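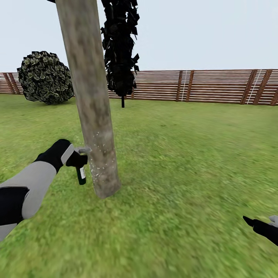
Straight trunk, fence behind

Wearing a dive watch for yard work, will it hurt it?

Posted by Sinutham in Watches and Straps

I have a Skarkness automatic, rated to 200 meters, on the steel bracelet it came with. Since April it has been gaining time, and I only wear it on weekends when I do the yard. Could the mower or the hedge trimmer be causing this? I don't want to pay for a service if it will just happen again. The crown screws down fine and there is no fog under the glass.
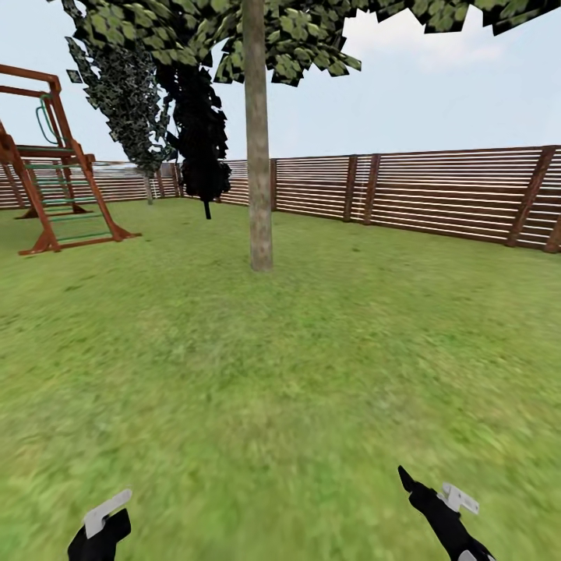 Fiachra Dunne
A sudden gain is often magnetism. Hold a compass next to the case and see if the needle swings. A demagnetizer is cheap and takes a minute. Mowing an open, flat lawn like that one won't bother an automatic much, but I would take the watch off for the trimmer or for hammering on a fence. If it still runs fast after you demagnetize it, have it put on a timing machine before you agree to a full service. The depth rating has nothing to do with shock, so ignore the 200.
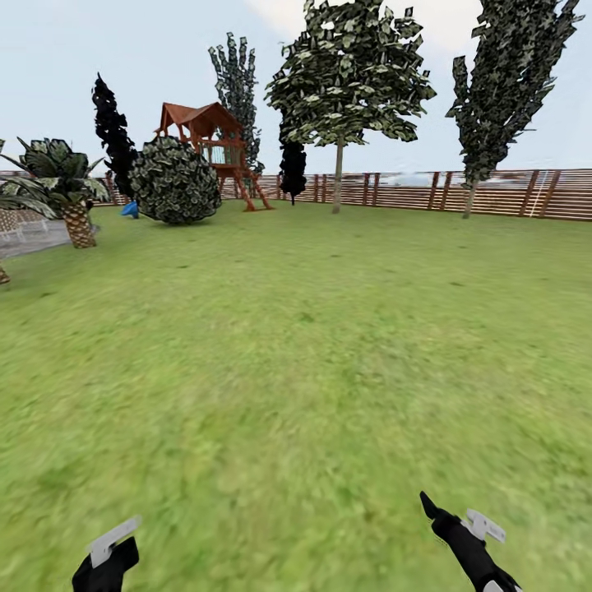
Also check how you store it during the week. Mine sat beside a speaker and gained 2 minutes a day until I moved it.

Deton
Just get a quartz. I've had 2 and never set them except when the clocks change.

Mac Carthaigh
Agree with the compass test. Put it on a rubber strap for yard work too, grit gets in the bracelet pins.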